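资料库 > 讲座 > 讲稿备注 > 页边距

首页 活动 往期讲稿 投稿 联系

本站使用 Cookie 记录您的阅读偏好。继续浏览即表示同意。[接受] [管理设置]

四边都是白的:给社区刊物编辑讲页边距
讲稿备注(讲者自用版,含提词)
讲者:Ohemaa Quartey
Tresdale 社区出版交流会,周三下午场

【开场,标题页先别翻】

等大家坐下。前排通常没人坐,别劝,劝了也没用。

各位下午好。我叫 Ohemaa Quartey,做了很多年排版,主要工作内容是跟人解释为什么那里不能再放字了。今天讲页边距,也就是一页纸上什么都没有的那部分。主办方给我排的时段是午饭后,题目又是空白,我觉得安排得很周到。

先问现场:谁最近一次调整过文档的页边距?(等举手)再问:谁调它是为了让文章挤进规定的页数?(等举手,估计是同一批人)手可以放下了。我上学的时候也干过,方向相反,是往大了调。老师从来没提过这件事,只在发回来的作业上写了“内容略显单薄”。

【翻页:《Wumbei》旧刊封面】

说一下我为什么会在意这个题目。几年前我接手了一份社区刊物,叫《Wumbei》,每季一期,每期印 700 份,大部分发到信箱里,小部分发到隔壁人家的信箱里。前任编辑是个非常热心的人,谁来稿都收,收了就登,登不下就把边距缩一点。每期只缩一点,从来没有哪一期看上去特别挤。你要把第一期和最后一期摆在一起,才知道发生过什么。最后那一期,文字离纸边近得像在等公交车。

读者来信是这么说的:“最近的文章越来越没意思了。”文章还是那几位作者写的,水平十分稳定。我把边距放回去,砍掉了四分之一的稿子,下一期收到的来信说:“文章好看多了,就是少了点。”

(这里停一下,让做编辑的人苦笑完。)

【翻页:一本书的跨页】

一、边距给谁用

先说手。手要拿书,拇指总得有个地方放。外侧和下侧的白边就是拇指的座位。大家回去可以拿一本排得太满的书看看自己的拇指,它会一直在行尾附近挪来挪去,像开会时想上厕所的人。读到一半要挪一下拇指,才能看到那句话的最后两个字,最后两个字偏偏常常是关键。

再说装订。内侧那条边最容易被低估,屏幕上看着明明很宽裕,胶装一上,书脊往里一吃,每一行的开头都掉进沟里了。我有一次做一本 277 页的地方志,内侧边距是照着一本薄册子抄的。打样拿回来,翻到中间,需要两只手使劲掰开才能读。作者是位老先生,他很客气,说这本书“有深度”。

掰开之后书脊就裂了。那本打样我还留着,用来给实习生看,也用来垫显示器。

然后是眼睛。眼睛从一行的末尾回到下一行的开头,靠的是两边有个清楚的界限。白边就是界限。没有白边,纸的边缘就成了界限,再往外是桌布、地毯、猫。界限越花,回行越容易走错。你们都有过同一行读两遍的经历,有时候怪作者,有时候可以怪排版。怪谁请各位自己裁量。

最后是笔。中文书很早就给批注留了地方,上面的白边叫天头,下面的叫地脚,天头留得高,写的批语叫眉批。有些旧书的眉批比正文好看,至少比正文短。现在我们在文档里点右键插批注,批注框从旁边弹出来,把正文挤成窄窄一条,也算是对祖先的一种呼应。

(如果有人问电子书:告诉他放到最后。最后也不一定讲。)

【翻页:四种边距的对照】

二、为什么四边不该一样宽

软件打开,默认四边差不多宽。这个默认值是给办公室信函用的,信函看完就归档,或者看都不看就归档,宽窄无所谓。刊物和书就要麻烦一点。

老派的西文书,内侧最窄,上边宽一些,外侧更宽,下边最宽,版心整个往上、往书脊靠。翻开来看,左右两页的内侧白边合成一条,正好跟外侧差不多。中文旧书喜欢天头高、地脚矮,版心往下沉。两种看着都舒服,方向却相反,所以谁要是跟你说“人眼天然喜欢某某比例”,请先问他是看哪边的书长大的。

我自己的习惯很土:先把下边放宽,宽到自己觉得有点浪费,停手。第二天再看,通常就不觉得了。

下面这一页大家看一眼就行,我接着讲。
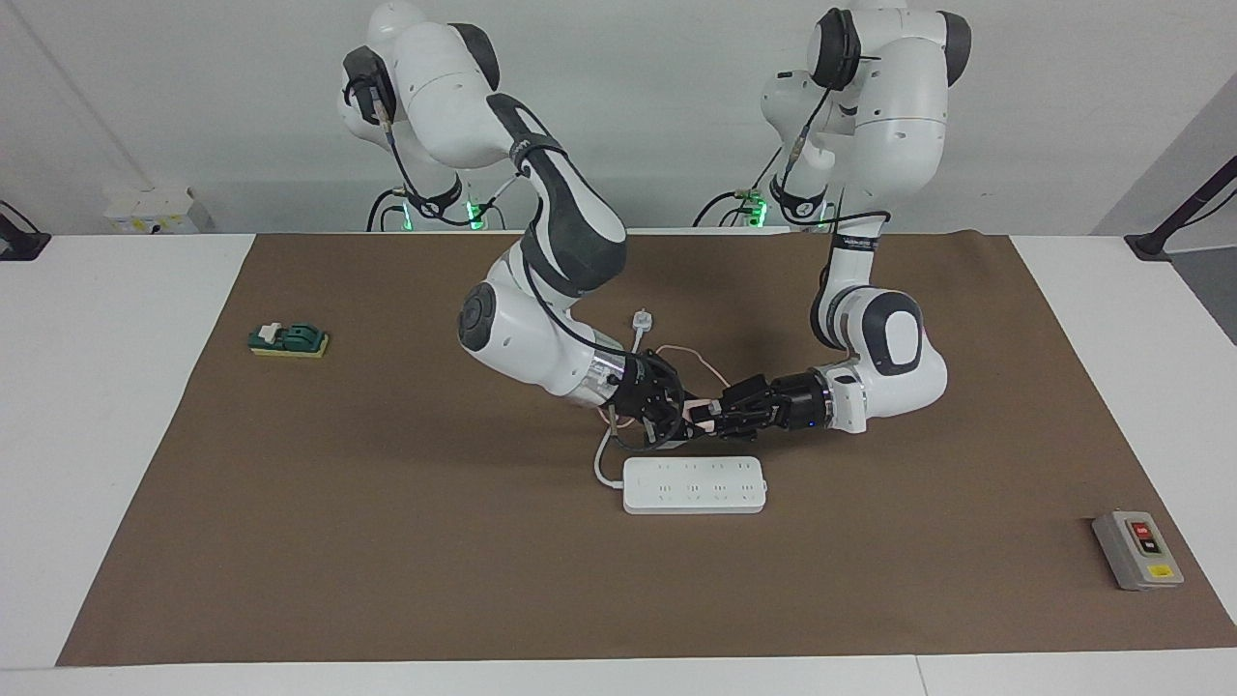 版心和纸的关系,说到底就是一块东西搁在另一块东西上,边距是底下那块没被盖住的部分。我教新人的时候不太爱用纸来讲,一讲纸他们就盯着字看,字一多就去挑错别字,挑完错别字下课了。找个没有字的面倒更清楚。刚才那张白桌子,棕色的垫子几乎铺满了台面,四边还露着白:左边那条宽一些,右边和最远那头都窄,靠近我们这一侧也剩一条。你把白桌子当纸,棕垫子当版心,这就是一个左右不对称的版面,左边宽,像是给装订或者批注留的位置。如果各位手上的刊物是打孔活页的,左边就该这么偏心。如果是骑马钉的单数页,偏成这样也说得过去。双数页照样来一遍,就等着读者来信吧。

(提醒自己:此处容易跑题去讲活页夹。别讲。上次讲了十分钟活页夹。)

这个办法的好处是随处能练。餐垫、地毯、公告栏上的通知、墙上那幅挂歪的奖状,都可以看成版心。练上一阵子你就会在别人家里伸手去挪东西,人缘会受些影响。

【翻页:Fudach 印刷厂的裁切示意】

三、印厂那边的事

接下来这部分是 Taras Stelmakh 教我的,他在 Fudach 管裁切。第一次去的时候我拿着一份排得很精确的稿子,外侧边缘有一条细线,离纸边非常近,从头到尾一样宽。我觉得很雅致。他看了很久,问我这条线对我重不重要。我说重要。他说那就删掉吧。

道理很简单:一摞纸压在刀下面,上面那张和下面那张不会裁得分毫不差。偏个 2 毫米,厂里管这叫正常。正文离边远,偏一点谁也看不出来。一条细线贴着纸边,偏一点,这头粗那头细,整本册子翻起来线在跳舞。边距大的人可以对误差很宽容,边距小的人每天都在跟印厂吵架。

所以有两条,请记一下:

凡是要印到纸边外面去的图,出血要留足,别问能不能少留。
凡是不想被裁到的字,往里收。页码尤其要收,页码是最早牺牲的。

有一期《Wumbei》,我们的页码被裁掉了下半截,3 和 8 就很难分,目录形同虚设。有位读者打来电话,说他按目录翻到了园艺专栏,内容是讣告,问是不是有什么寓意。

(笑声如果没来,直接往下走,不要解释。)

还有纸。薄纸透字,背面的版心会印到正面的白边上来,如果正反两面的版心没对齐,白边就灰了,脏兮兮的,像没擦干净的黑板。对齐正反面不要钱,只要有人记得去对。我见过很贵的画册没对,也见过小学的食谱对得整整齐齐。后者是一位数学老师排的。

【翻页:表格,标题“那几期到底塞了多少字”】

四、怎么跟人吵这件事

前面讲的都是技术,各位回去真正遇到的困难是人。

第一种是作者。作者看见白边,想到的是自己被删掉的那一段。你跟他讲呼吸感,他会说他的文章不喘。我的办法是打两份样给他,一份宽,一份窄,什么都别说,让他自己念。念窄的那份,多数人念到第二段就开始找眼镜。找到眼镜以后也不一定肯承认,但下次交稿会短一点。

第二种是出钱的人。去年四月我给 Wiltel 做一份内部手册,对方负责预算的那位拿着样张,用指头比着白边,说这里、这里、还有这里,都是花钱买的纸,空着。按他的算法,满版可以省下大约 43 张纸。我说可以省得更多,全书只留目录就行。他认真想了一会儿。

后来还是按宽边印的,理由跟我讲的任何道理都没有关系:他们领导喜欢在手册边上画圈,窄了画不下。从那以后我每次提案都先打听一下领导用什么笔。

第三种是赞助商。赞助商的标志放在角上,旁边有空地,他们就想再加一句口号,口号旁边还有空地,就想再加一个二维码。要事先把话写进协议:标志周围留多少空,写成尺寸,别写“适当”。“适当”这两个字在不同的人那里,从一指宽到零都有。

第四种是自己。深夜,排到最后一页,多出三行,明早要送厂。这时候边距缩一点点,天不会塌,谁也看不出来。我不装清高,我缩过。只是请记得:缩那一页,全本就有一页跟别人不一样,翻起来会跳一下。要缩就三行一起从文字里找,随便哪位作者的稿子里都有三行是可以没有的,包括我这份备注。

【翻页:几个能马上动手的地方】

五、回去可以试的

把你们最近一期打印出来,按实际尺寸,别在屏幕上看。屏幕外面还有灰色的工作区,它会假装成边距来安慰你。

两只手拿着,站着看,看拇指压在哪儿。压到字了就加外侧。

摊平放在桌上,人往后退一步,眯起眼睛,只看那块灰灰的版心。它要是往下掉,就把下边加宽。它要是看着很稳,那就别动了,手痒去改别的。

把最早的一期也找出来摆在旁边。这一步有人不愿意做,我理解。

栏与栏中间的那条空白也算边距,很多人忘了它。两栏挨得太近,读者会横着读过去,读出一些很有诗意但谁也没写过的句子。《Wumbei》有一期,左栏是物业费的通知,右栏是一篇悼念老狗的文章,横着读下来,物业颇为动情。

表格里面也要留。字贴着框线,看着像被关在里面。

脚注不要越过地脚。脚注写得比正文长的人,请单独约谈。

【翻页:空白页】

(这页确实是空的,有人会以为投影坏了。让他们以为一会儿,喝口水。)

提问环节大概会碰到这些:

问电子书的:屏幕上边距多半由读者自己调,你能做的是别把图和表设成非占满不可。手机上尤其如此,左右两边好歹留一点,不然字就跑到手机壳底下去了。

问具体数字的:看开本,看装订,看纸。如果对方坚持要一个数,请他把刊物拿来,当场量。我带了尺子,在电脑包外侧那个口袋里,跟转接头缠在一起。

问“留白的哲学”的:推给下一位讲者。

问能不能拷走幻灯片的:能,字体没有嵌进去,打开以后会变成别的样子,边距也会跟着变。请以会场上看到的为准,或者找我要打印版。打印版在签到桌上,双面,左边打了孔,有几份孔打在了字上,那是我赶时间打的,先到的人请挑没打到的拿。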